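Best Before: what a term of reading packets taught me about shelf life

Project report, Food and Consumer Studies, second year

I should say at the start that this was not my first choice of topic. I wanted to do something on bread, but two other people in the group had already bagged bread, so I went home in a bit of a mood and opened the kitchen cupboard. At the back was a tin of chickpeas that had gone past its date before I started the course. My flatmate wanted it in the bin. I wanted it for dinner. We argued for most of the evening (I won, we had curry) and by the end of it I had my project.

The question I wrote down that night was: what do people think the date on a packet means, and what do they do about it? My tutor made me split that in half, so the report has one part about what people say and another about what they throw away.

What the dates are supposed to mean

If you already know this, skip on. A "use by" date is about safety. You get it on things like fresh chicken and cooked ham, and you shouldn't eat the food after it even if it smells lovely. A "best before" date is about quality. The crisps might be a bit soft or the biscuits a bit stale, but they aren't going to hurt you if they've been kept properly. Then there is "display until", which is really a note for the shop staff and has been dropped from a lot of packets.

I knew all this in a vague way before I began, and I still caught myself binning a yoghurt on the wrong kind of date in the second week. So I'm not going to be snooty about anyone else in this report.

Asking people

I did my survey in Plovstead, outside the shops on the main street and in the library foyer, and I got 133 forms back. That sounds like loads when you're typing them up by hand and not very many when you're trying to say anything clever with them. I asked people which date they would worry about most, where they looked for it, and what they had thrown out lately without opening.

Most people got "use by" right. "Best before" was where it all went wobbly. Plenty of people treated it exactly like a safety date, and a few told me they took a day or two off it to be on the safe side! One man said he never looked at dates and just used his nose, then asked me rather anxiously whether that was all right for rice. (I told him to ask somebody qualified.)

The thing I hadn't planned for was how many people said they couldn't find the date at all. It's on the back seam, or under the fold, or printed in pale grey dots over a busy pattern. I went home and timed myself with everything in our cupboard, and some of the bags had me turning them round and round under the light like a jeweller. Clear outer wrapping can make it worse, as the shine gets in the way of the print.
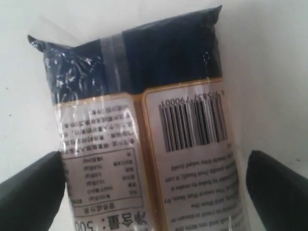
Abundio Villalobos wrote back when I sent round my first draft that I was being too hard on the printing and too easy on the shoppers. In his view people can find a price in half a second when they want to, and they'd find a date as quickly if they cared about it before they got home. He also thought I should have asked what people do with food once it's out of the packet and in a jar, where there isn't a date to look for.

I think he's right about the jars. It never crossed my mind, and it's probably the biggest hole in the survey. I'm less sure about the rest. Several of the people who couldn't find the date were older, and they had plainly tried.

The bin diary

For the second part I asked nine households to keep a bin diary for a month. I did it through a small shared kitchen scheme called Ullitz, where I help with the washing up, and Teodoro Camacho very kindly let me pin my sheets up by the door. Each household wrote down anything they threw away, what it weighed, and why.

Two households gave up in the first week. One diary came back with tea all over it, though I could still read most of it. From the rest, the item with the highest weight was bread — so the bread people got there ahead of me after all — and then salad bags, then milk. Dried and packet foods hardly showed up on the sheets, but when they did they went out whole, still sealed, with "out of date" as the reason. The single heaviest entry was 3000 grams of flour from somebody who had been meaning to get into baking.

My own diary came to 2191 grams, and I was trying to be good that month. A fair bit of that was one melon.

What went wrong

My scales weren't the same as everybody else's, and I only thought of this halfway through. Some people weighed the packaging too and some didn't. I also wrote the question about throwing things out in a slightly tell-off way, and I could see people's faces change when they got to it. If I did it again I'd put that one last and word it more gently.

I had set aside 90 minutes a week for typing up, and it took far longer than that. Start earlier than you think, if you're reading this to get ideas for your own.

What I'd suggest

I'd like to see the date in the same place on every packet, in dark print on a pale patch, with the words "still fine after this" somewhere close by on the best before ones. I tried a mock-up of this on plain labels and showed it to a few people in the library, and they liked it, although one lady said she wouldn't believe it.

At home we've started a shelf for anything within a month of its date, and whoever cooks has to look there before going to the shop. So far it's mostly been lentils.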